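Keegan Turcotte
Okay, thread on what I've been up to since January. Short version: we're trying to teach a robot arm to pour tea, and we've been testing whether you can skip most of the boring demonstrations and still get a decent policy out of it.

Background for anyone new. The usual recipe is that a person drives the arm through the whole task over and over, and a model learns to copy it. Our full set is 3780 demos. My wrists remember every one of them!

The idea (we call it Anderari, don't ask me to defend the name) is to score each demo by how much it disagrees with what the model already predicts, then keep the weird ones and toss the rest. After filtering we're down to 273. That's it, that's the training set.

Setup is one arm, one teapot, two little cups. Cup positions get shuffled between runs so the model can't memorize a path.

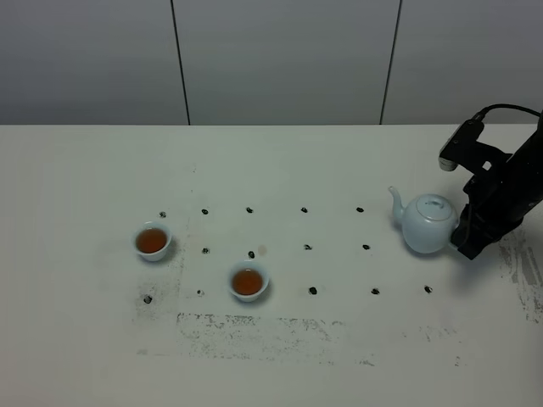
Sudumwood asks if the filtered set just ends up being all the sloppy demos, like the ones where the operator hesitated or went back for a second try.

Great question and yes, that was our first failure. Raw disagreement LOVES a confused human. So now we look at disagreement across 8 models trained on different slices, and a demo only counts if they argue with each other too. Plain operator noise mostly drops out.

What survives is stuff like cups sitting really near each other, or approaches where the spout has to come in from an awkward side. Makes sense when you think about it – those are the moments where copying the average gets you tea on the table.

Carrying the pot is its own headache. The arm has to bring it across without tipping the spout early, and the small filtered set was noticeably worse at this until we put a few dull, ordinary carries back in. 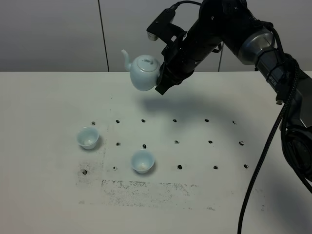
Ross thinks we should compare against a random subset of the same size before getting excited, and wants to know if we did.

We did! Random picks do fine on easy layouts and fall apart once the cups are close together. On the close layouts our version is about 2 times as likely to fill both cups. I want more seeds before I say that any louder.

Last thing, the wrist view. We feed it in next to the fixed camera, and dropping it hurt the small set a lot more than the full one. Still chewing on why.
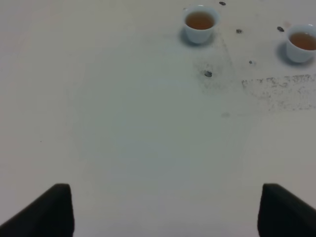 Wrist view, two cups of tea.

Pundetti pot next, which has a much shorter spout. I fully expect it to break everything – will post the numbers either way.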